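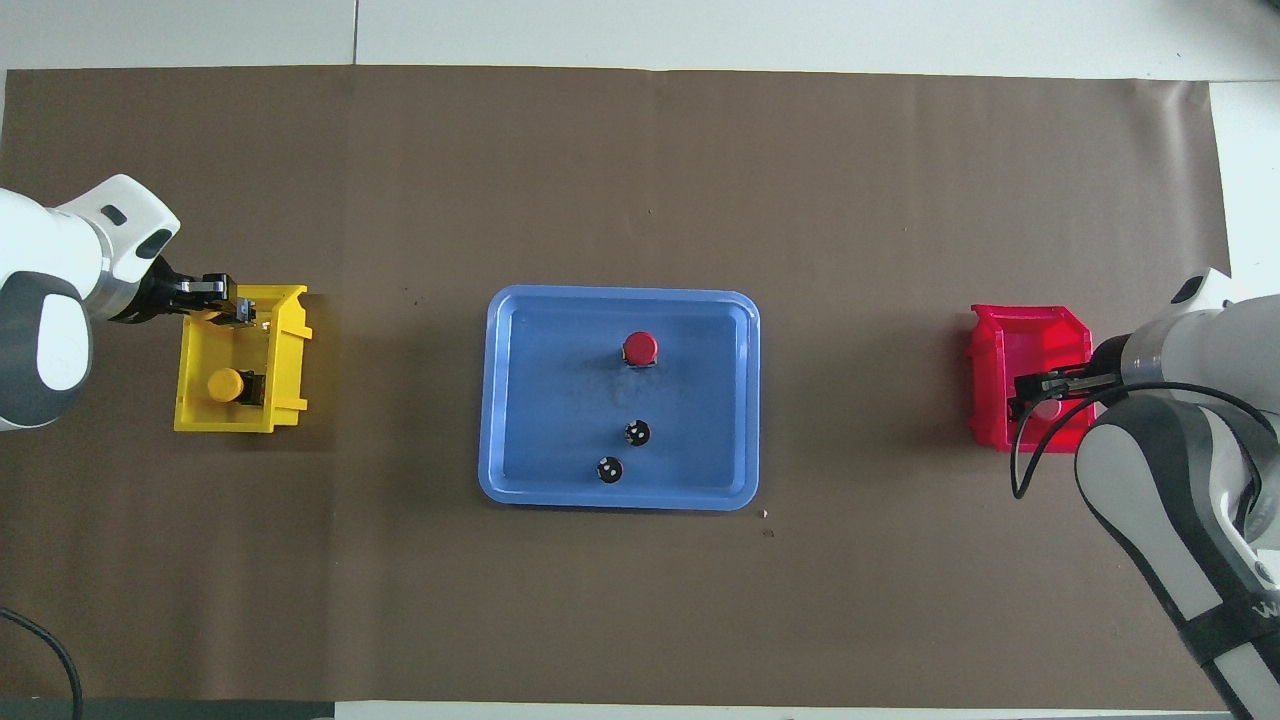 Bench 2, sorting job. Yellow cap in the yellow bin, red one still on the tray with the two spotted black ones.

28th October

Sorting again. Same brown paper on the same table, same blue tray, new settings on both grippers. Boris Jurić in from Hullness for the day to see how we are getting on with the small parts, which is to say he drank our coffee and asked the question he always asks, whether it can do the washing-up yet. No. It can put a cap in a bin. Some of the time it can put the right cap in the right bin.

The job for anyone who has lost the thread: mixed small parts on the tray, yellow goes left, red goes right, black stays put until we tell it otherwise. Left arm owns the yellow bin, right arm owns the red bin. My nephew did the same exercise at nursery and was given a sticker.

Morning set was 40 runs with the old grip force, as a baseline. Didn't enjoy it. The caps are round and smooth and the fingers are flat metal, so a pick that's even slightly off the middle squirts the thing sideways like a bar of soap. Left arm chased one cap along the tray rim for long enough that Boris started doing a commentary. It got there. I've marked it as a success because the sheet only has a column for whether the part ends up in the bin, and I refuse to add a column for dignity before lunch.

Note on the sheet: we do need the column. Time per pick at the very least, and number of attempts. At the moment a clean pick and a three-minute farce score the same, and anyone at Oltotville reading the summary would think we were much further along than we are. They may already think so. Will redo the template before the next set.

Changed over to the new force settings late morning. Lower closing speed, slightly longer wait before lift. Noticeably calmer. The fingers come down, think about it, shut, think about it again, and go. It looks like somebody picking a hair off a relative's collar. Boris says he could clear the whole tray by hand in the time it takes the left arm to make up its mind, and then did so, twice, which messed up my starting layout.

Afternoon, 60 runs on the new settings. Failures, in the order they annoyed me:

Release. Getting hold of a cap is now mostly all right. Letting go is another matter. The gripper opens over the bin and the cap usually drops, but if it has picked up any tackiness (fingers, tape residue, goodness knows) it hangs on to one side and goes back out over the table with the arm. Four times today. The software believes the cap is in the bin, because it opened the gripper and what more could anyone want. So it then goes looking for the next part, carrying the last one. I've wiped the fingers with alcohol and it behaved for the rest of the set, but "wipe its fingers" is a thing you say about toddlers and I'd like it not to be in the operating procedure.

Bin walls. The fingers have to go in over the rim and we're giving them very little room to spare. Left arm clipped the yellow bin and shunted it along the paper. After that every drop was aimed at where the bin used to be. Because the bin hadn't gone far, most of them still landed, which hid the fault for a good while. Bins need fixing down. Not with the blue putty please, it took me most of a cup of tea to get the last lot off.

Cable. The one on the right gripper loops down in front and wanders about over the red bin when the arm is low. It hasn't snagged yet. I'm writing "yet" and underlining it. The camera also loses sight of part of the bin behind it, and on one run the right arm simply stopped and waited for a bin that was sitting directly underneath it. Shorter cable or a clip halfway up the wrist. I have asked for clips before. There is an earlier entry about clips.

Black on black. The black parts are low and round with little white dots on top, and from overhead it finds them by the dots. Turn one over and, as far as the system is concerned, there's a shadow on the tray. Then it comes in to pick whatever is next to the shadow and knocks the shadow across the table. Boris was delighted by this. I have to admit it's a fair point against the whole set-up: it doesn't see parts, it sees the bits of parts we happened to show it. Ask it to empty a cutlery drawer and it'd need to be introduced to every spoon individually.

Crumbs. The paper has bits on it. Small, but they show up, and at one point the left arm was very taken with a speck near the tray and hovered over it in what I can only describe as a hopeful manner. I'd assumed the threshold was set to ignore anything that size. It was, on the old build. When we moved to the new Ormont build the threshold went back to default along with everything else I'd spent last week on. Put back now, and saved under a name I'll recognise. If you update Ormont, check the thresholds. If you're thinking of updating Ormont on the morning of a test, go for a walk instead.

Now the larger question, as Boris wanted something to take back with him and "it likes crumbs" won't fill a page.

Can it do a shop-floor chore? This one, nearly. Sorting a handful of known parts, on a plain background, in decent light, with the bins where we left them: I'd leave it running while I was in the same room doing something else. I wouldn't leave it overnight. The counter-argument is that a person doing this job would be bored stiff by run 40 and making mistakes of their own, and that's true, I was the person resetting the tray and by the middle of the afternoon I had twice put the parts back in the bins I'd just emptied. The arms don't get bored. They make their mistakes fresh every time.

Can it do a household chore? I keep trying to picture it in my kitchen. There is no brown paper in my kitchen. The nearest equivalent to our tray is the dish by the door with keys, a battery of unknown health, foreign coins and a button off something. A person tidies that by knowing things: the coins are rubbish, the button belongs to the good coat, the battery will be put back in the dish whatever anybody decides. Colour gets you nowhere. I could show the system where each of those goes and it'd do it, probably, until the next time the dish filled up with something else.

Boris disagrees, for the record. He thinks the picking is the hard part and the knowing is coming along nicely without us, and that once the hands are good enough the rest will be bolted on. He points out that a year ago we couldn't get both arms over the same table without one of them sulking. I said I'd believe it when it can pair socks. He said he can't pair socks. We left it there.

What I will grant is that the two arms together are better company than one. With bins on both sides neither has to reach across, the moves are short, and there's no longer that awful pause where one arm waits for the other to get out of the middle of the tray. They did meet once, over a cap sitting dead centre, and both backed off, and both came in again, and both backed off. Like two people in a corridor. Needs a rule. I've put in that the right arm gives way, for no better reason than that I was standing on the left.

Boonyarit rang while this was going on to ask if their mixed returns could be sorted the same way. They get back boxes of fittings, all sizes, some bent, some greasy, some still with a bit of somebody's shed attached. I said could they send a small box and not promise their people anything. They want something to look at in December. I said we could show them seven part types, picked by us, clean. There was a silence on the line that I took to be disappointment and chose to treat as agreement.

Greasy ones will be the end of us if the release problem isn't sorted first. See above re fingers. Rubber pads are the obvious thing to try, though pads will make the sticking worse before they make anything better. Perhaps ridged ones. There are some in the drawer under the drill that came with the other gripper and might go on with persuasion.

To do:

Fix bins to table (NOT putty).
Clip for the right gripper cable. Third time of asking.
New sheet with attempts and time per pick.
Try ridged pads, left arm only to start with.
Get pictures of the black parts upside down and on their sides, in the training set, lots of them.
Fresh paper, or at least shake this lot out.
Some check after release that the gripper is empty. Even just how far the fingers close would do it.
Write to Oltotville before they write to us.

Powered down both arms at the end, caps left out on the bench in the lid of the biscuit tin so please don't bin them. Boris has gone for his train with the only working tape measure in his jacket pocket. I've messaged him and he says it's a different tape measure.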